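Control descriptions and course setting – speaker notes
Club evening, 2018-03-22
Štefánia Kadlec
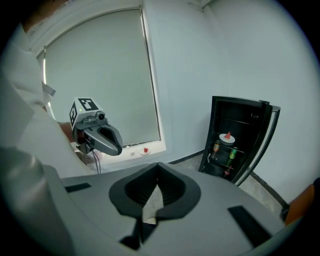

White sleeve, gripper in hand.

Slide 1. Say hello, phones off. Ask who ran at Isthorpe in January. Most of tonight uses that map.

Slide 2. The map. Scale 1:10 000, five-meter contours. Point out the marsh south of the road and the two big re-entrants. Leave it up for a full minute and let people read it.

Slide 3. Control 76. Described as "boulder, north side". Several runners went to the boulder 200 meters further up the slope. Ask the room why. Answer I want: both had the same symbol and the attack point was vague.

Slide 4. Long leg to 7. Left on the track, right over the spur. Čierny went left, Buka went right. Show both lines, then the splits. Left has more distance and less climb. Don't spend long on who won.

Slide 5. Setting rules I use:
Walk every control site twice, once from the wrong direction.
Hang the tape before you draw the leg.
No dog-legs – move the control if you have to.

Slide 6. Istell relay map. Skip if we are past half past eight.

Slide 7. Exercise. Hand out blank maps and red pens. Pairs, ten minutes, one long leg and two short ones. Collect the pens afterward.

Questions. Someone will ask about sprint maps at 1:4,000. Different evening.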